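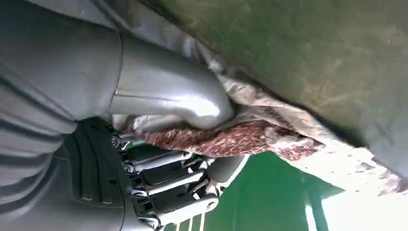
Telas sobre la superficie verde: una de tono rojizo moteado y otra clara, con un estampado tenue.

Buscamos participantes para el taller de ropa de casa de Clovton

¿Eres de las personas que doblan bien los paños de cocina, o de las que los meten en el cajón como salgan y cierran rápido? Nos interesan las dos. En el taller de Clovton estamos preparando una nueva temporada de sesiones prácticas dedicadas a la ropa de casa: paños, toallas, manteles, fundas, trapos con muchos años encima y todo eso que se acumula en el armario del pasillo. Queremos reunir a gente con ganas de clasificar, doblar, empaquetar y hablar con nosotros de cómo lo hace en su casa.

El proyecto se llama Morau y nació de una pregunta bastante doméstica: cómo ordena cada cual los tejidos que usa a diario. En la primera temporada pasaron por nuestras mesas 748 piezas, casi todas donadas por vecinos de Clovton y de Prestovden, y aprendimos muchísimo. Hay quien dobla en tres y luego enrolla, quien separa por color, quien separa por habitación y quien tiene un sistema heredado de su abuela que no admite discusión (¡y que funciona de maravilla!). Ahora queremos ampliar la colección y llegar a más de 1000 piezas antes del final de la temporada.

Qué harás

Cada sesión dura 3 horas, con una pausa larga a la mitad. Al llegar encontrarás en tu mesa un montón de telas sin ordenar: algunas gruesas, otras finas, lisas, estampadas, arrugadas a conciencia. Tendrás que separarlas según tu propio criterio, doblarlas como lo harías en casa y guardarlas en cajas o en bolsas. Después rellenarás una ficha breve con tus impresiones: qué tejidos te han resultado cómodos, cuáles se resbalan, cuáles no hay manera de dejar rectos.

La segunda parte es más tranquila. Trabajarás en pareja y comparareis montones. Suele ser el momento más animado de la tarde, porque aquí todo el mundo tiene opiniones firmes sobre las toallas de lavabo y casi nadie las había dicho en voz alta. También probamos etiquetas, tamaños de caja y maneras de atar los paquetes con cinta de algodón.

No hay que hacerlo rápido ni se puntúa el resultado. Si una pila se te cae, la vuelves a levantar y seguimos.

A quién buscamos

- Personas mayores de edad, con o sin experiencia en costura, lavandería, hostelería o tareas parecidas.
- Gente que pueda estar de pie a ratos. Hay sillas en todas las mesas, y quien prefiera trabajar siempre sentado puede hacerlo.
- Participantes con disponibilidad para venir al menos a dos sesiones.
- Nivel de español suficiente para seguir las indicaciones y rellenar la ficha. Podemos ayudarte con la parte escrita.

Nos encantaría contar con personas zurdas, que en la temporada pasada fueron muy pocas, y con personas que tengan movilidad reducida en las manos o usen adaptaciones para doblar. Si es tu caso, cuéntanoslo en el mensaje y prepararemos la mesa contigo. Si tienes alergia al polvo, a la lana o a algún detergente, avísanos también.

Qué ofrecemos

Una compensación por sesión, que te detallaremos al confirmar la plaza, y el billete de autobús de ida y vuelta si vienes desde Prestovden. Hay merienda en la pausa, con opciones sin gluten y sin lactosa. Al acabar la temporada, quien quiera podrá llevarse un lote de telas del fondo Danzer, nuestro almacén de piezas repetidas. Salen paños estupendos de ahí.

Dónde y cuándo

Las sesiones empiezan en julio y se celebran los miércoles por la tarde, de 16:30 a 19:30, en el edificio Danzer de Clovton, sala 371. Hay ascensor y un aseo adaptado en la misma planta. Ven con ropa cómoda y, si puedes, sin anillos grandes ni pulseras que se enganchen en los tejidos de punto.

¿Puedo llevar mis propias telas? Sí, por favor. Tráelas lavadas y en una bolsa con tu nombre. Nos hacen falta sobre todo manteles grandes y toallas de baño. Si quieres recuperarlas al final, indícalo en la bolsa.

Cómo apuntarte

Escribe a Jayanthi Raju, coordinadora de Morau, desde el formulario de contacto de esta página, con el asunto "Ropa de casa". Dinos tu nombre, en qué fechas podrías venir y, en un par de líneas, cómo guardas los paños en tu cocina - no hace falta que quede bonito, nos gusta leerlo tal cual. Contestamos a todos los mensajes, también cuando el grupo ya está completo, y en ese caso te proponemos un sitio en la lista para las sesiones siguientes.

Si vienes con una amiga, un hermano o alguien del trabajo, enviad un mensaje cada uno y decidnos si queréis compartir mesa.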